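The Tool Wall at Pralumgate
A shared workshop teaches one arm to put things back

Last updated: 23 Aug 2020
Filed under: Makers & Workshops

The shared workshop at Pralumgate has 17 members and one robot arm, which they call Kao. They built it over two winters, mostly in the evenings, and since July it has had a single job. It must take a hand tool from a hook and later hang it on the same hook again. 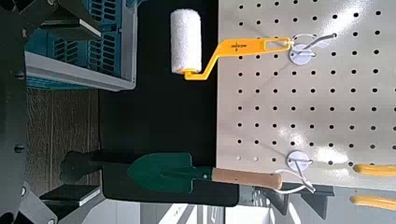
I had expected something more ambitious. When I first visited, the members talked about the job with great seriousness, and I thought they were being modest. Then I watched Kao try for one whole afternoon and I understood them better. To lift a tool away is quite easy. To bring it back, so that a thin wire goes through the opening in a handle, is a different matter. A mistake of a few millimetres is enough, and the tool swings or goes down to the floor.

The arm is their own design, with joints cut in the workshop. The motors came second-hand from Filmont, a packaging firm which was closing one of its lines, and they cost the group 673 euros together with the power supply. The control program is called Bimeo. It was written by the members and rewritten at least once, after an argument that some of them still do not like to discuss.

A small camera sits at the wrist. I was told that this was the best decision of the whole build. Before, they had a camera on a stand, and the arm covered the hook exactly at the moment when it was needed. Now the view travels with the hand — this solves one problem and brings another, as strong light on the pegboard can hide part of the holes.

They have recorded 400 attempts up to now. The paint roller is the favourite, with its long slot in a flat yellow handle, and the slot forgives a lot. The trowel is less popular. Its handle is round wood and it likes to turn between the fingers, so the members are testing softer pads.

I asked whether it would not be simpler to change the hooks. Two of them answered at the same time, one yes and one no. The hooks stay for the moment, and the next evening is reserved for the pads.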